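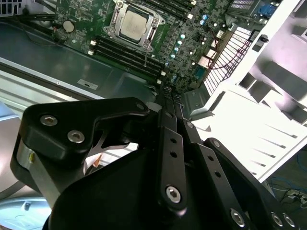 Tullavberg Repair Workshop
Minutes of the hardware meeting, 6 March 2022

Present: Sveva Pagano (chair), Sota Ichikawa, Khải Lý, Csenge Bíró (minutes)
Apologies: Oda Fagerlund

1. Minutes of the February meeting
Accepted with one correction. Item 4 should read "memory modules", not "memory boards".

2. Tower refurbishment
Sota reported that 62 towers from the Norker office clearance have been logged. Target for the batch remains 100. Cases are to be laid on their side before any work on the motherboard, side panel off and stored under the same bench number.

Khải asked for the order of work to be fixed in writing. Agreed:
Power lead out, power button held down for ten seconds.
Memory out first, both latches opened fully where there are two.
Coin cell checked with the meter. Replace under 2.8 volts.
Processor stays in the socket unless the board fails its test.

Csenge noted that several socket levers in the last batch had been forced. The lever goes down and out to the side before it is lifted. Boards with bent contacts go to the Sjöberg shelf with a red tag - they are not to be put back in a case.

3. Memory stock
200 modules sorted by type and size. Sorting of mixed bags is not finished. Khải wants pairs kept together with a paper band, since unmatched pairs caused two failed starts in February. Agreed.

4. Coin cells
Old cells are being dropped in the general battery tub. They go in the small lidded tub, tape over both faces. Sota to relabel the tubs.

5. Purchasing
Ronier quoted for thermal paste, wipes and case screws. Sveva thought the screw quantity of 2,000 too high. Khải disagreed, as the cases arrive with half of theirs missing. Quote to be accepted as it stands.

6. Bench lighting
Lamp on bench 3 still flickers. Carried over.

7. Other business
Oda sent a note asking whether short loose wires inside the case should be tied back before the panel goes on. Yes, clear of the fan in every case.

Actions
Sota: order of work typed up and posted at each bench; tub labels.
Khải: finish mixed memory bags.
Sveva: reply to Ronier.
Csenge: meter for bench 2, lamp for bench 3.

Next meeting: first Sunday of next month, same room.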